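Against the Fully Dressed Bed

My mother-in-law believes a bed should be made by 7 in the morning, with the corners folded tight enough to hurt someone. I've come around to a lower standard. A fitted sheet, pulled more or less over the mattress, is a made bed. Everything after that is upholstery.

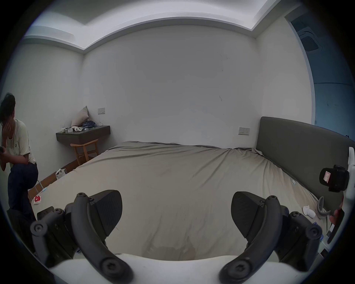
Consider what the full production asks of you. There's the flat sheet, which spends its nights in a wad at your ankles. There's the duvet, and the duvet's cover, and the small war of getting one inside the other. Then come the cushions. My friend Ankica Ionescu owns 14 of them, and every night they move to a chair, and every morning they move back, like commuters.

Meanwhile the bed has real work to do. It is the largest flat surface most of us will ever own, and it's at a decent height for anybody folding laundry. 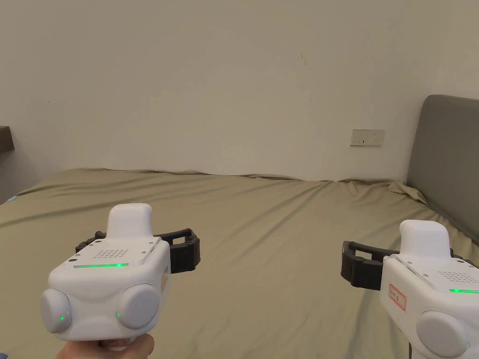 A fitted sheet.

I timed myself one Wednesday. A load of shirts took 50 minutes on the kitchen table, where I kept having to move the butter, and 45 on the bed, where I also took a phone call. Ankica says five minutes is nothing. She has never had to get butter out of a collar.
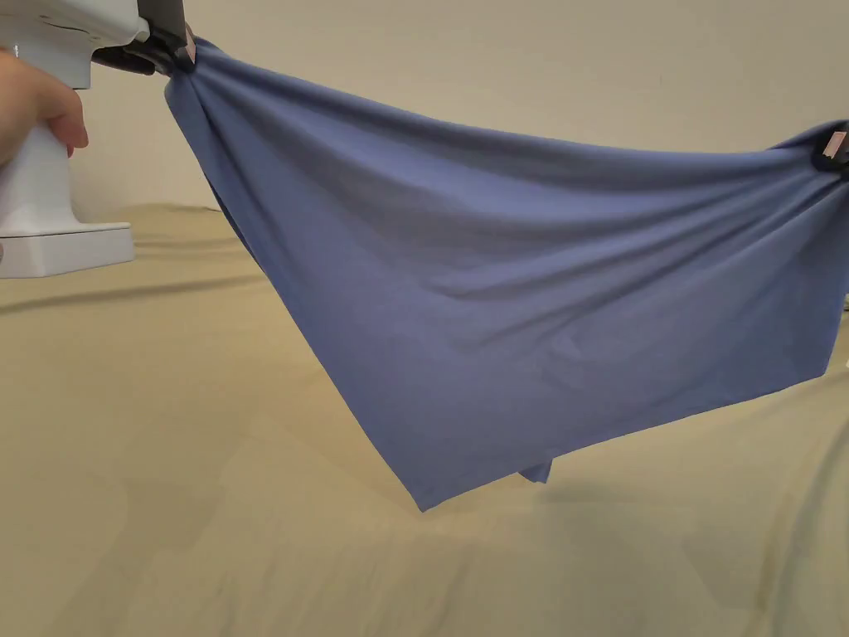

T-shirts are the best argument I have. You hold one up by two corners, you lay it down, and you want some room on every side of it for your mistakes. Try that among 14 cushions. You'll be folding on your own knee, badly, and resenting a bolster.

Ankica tells me guests notice an undressed bed. Mine are welcome to notice it. They can take the other end of the sheets while they're in there.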